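Progress report to Rumlow, second period
Work package: setup and upkeep of the simulated arm cell (Fisero)
Prepared by Edem Dramani

In this period the main task was to bring the cell to a state where it can run without a person correcting it every morning. I am glad to report that most of this is reached. Two points stay open and I describe them at the end.

In April we replaced the model of the pedestal mount. The old one let the base of the arm sit slightly too low, and the error grew along the links until the fingers came down too early at the far side of the table. After the change we ran 200 reaching moves from the home position. Only 7 of them stopped on the joint limit, and all of these had the same start pose. We have now blocked this pose in the planner.

The second job was the gripper. Contact settings for the fingers had been copied from the Rakon cell, where the objects are heavier. We set them again from zero, first with the yellow object and then with the small dial. The dial is the more difficult of the two, as it is thin and the fingers have little to hold. We also moved the wrist view a little, so that both fingers stay visible during the approach.

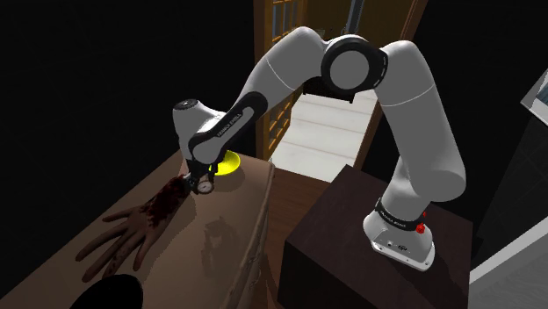
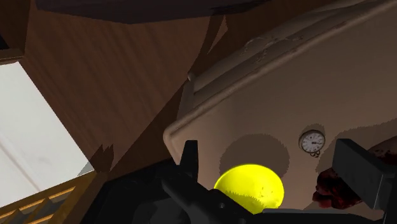
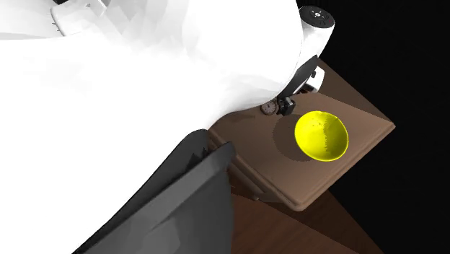 The arm cell in simulation. The second view is taken close to the gripper, between the two fingers.

The upkeep routine is now written down and takes four steps: load the scene, send the arm home, open and close the gripper, compare the joint readings with the stored file. Işık, our partner for the software, has agreed to keep the stored file up to date when they change the arm model. Before this we learned about such changes only when something failed - this cost us many hours in the first period.

Open points:

1. The shadows on the tabletop are dark near the gripper, and the object finder sometimes loses an edge there. We will try a second light from the side.

2. The long run of 100 cycles without restart is not done. Memory use still rises slowly and we did not find the reason yet.

No change of budget is requested. For the next period I ask only that the access to the computing server is extended, if possible before the long run starts.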